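Nukmont Shows Kitchen Handling Software at Kennedy Open Day

October 23, 2023

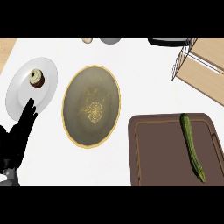 A simulated countertop seen from overhead, with the gripper at the rim of a plate holding a cupcake.

KENNEDY. Nukmont opened its robot software lab to visitors this week and demonstrated Lustico, its package for training and testing robot arms on household kitchen tasks. The program consisted of a short talk, a screen demonstration in simulation and a question period. No physical arm was run during the public hours.

The open day drew 70 registered visitors, most of them from equipment suppliers, commercial kitchens and technical schools in the region. They were taken through the lab in groups, with 21 minutes allotted to each demonstration.

Manon Cloutier, who leads the simulation group at Nukmont, gave the talk. She described Lustico as a test bench. A task is written once, the software builds the countertop and its contents, and the control program then attempts the task under changed conditions. Object positions, lighting and camera angle can each be varied or held fixed. Every attempt is logged with joint positions, contact forces and the rendered camera view.

The tasks on the program were of the pick-and-place type, set on a white countertop with ordinary kitchen items. A plate with a cupcake, a large shallow bowl with a gold rim, and a cucumber on a dark brown cutting board were among the objects visitors saw on the lab screens.

Cloutier spent part of the talk on plates, which she said take up more of the group's time than their shape would suggest. A plate has a low edge, and a gripper that comes in too high closes on air. One that comes in too low presses on the counter. When something is sitting on the plate, the load is also off center in most cases, and the arm has to keep the plate level without knowing the weight in advance.

"We look at the first contact," Cloutier said. "If the fingers meet the rim at the wrong angle, the rest of the attempt is usually not worth much."

Success in the lab's tests is scored by the final state of the objects. A plate that arrives at its target with the food displaced past a set limit is counted as a failure, as is any attempt in which the arm strikes another item. Nukmont reported a 92 percent success rate on its current plate task with object positions held fixed. Cloutier said the rate with positions varied is lower and that the group will publish it once the test set is final.

Several questions from the floor concerned the gap between simulated and physical results. Cloutier said friction is the largest source of error, followed by small differences in object shape. Produce is difficult to model for the second reason. The group currently uses rigid models for fruit and vegetables, so a cucumber in Lustico does not bend or bruise. Soft models have been tested but slow the simulation too much for training runs.

One visitor asked whether clutter is added on purpose. Cloutier said it is. Items that play no part in a task remain on the counter so that the control program has to plan around them, and some are placed partly outside the camera view.

Berner, a kitchen equipment distributor, is working with Nukmont on the next stage of the project. Under the agreement, 2 physical test stations will be installed at the Kennedy lab, and the same tasks will be run on them and in simulation with matching layouts. Installation is scheduled for December. The companies did not disclose the cost.

Nukmont said the talk slides and the scoring rules will be sent to registered visitors by email. Requests for a lab visit outside the open day can be made through the company's front office in Kennedy.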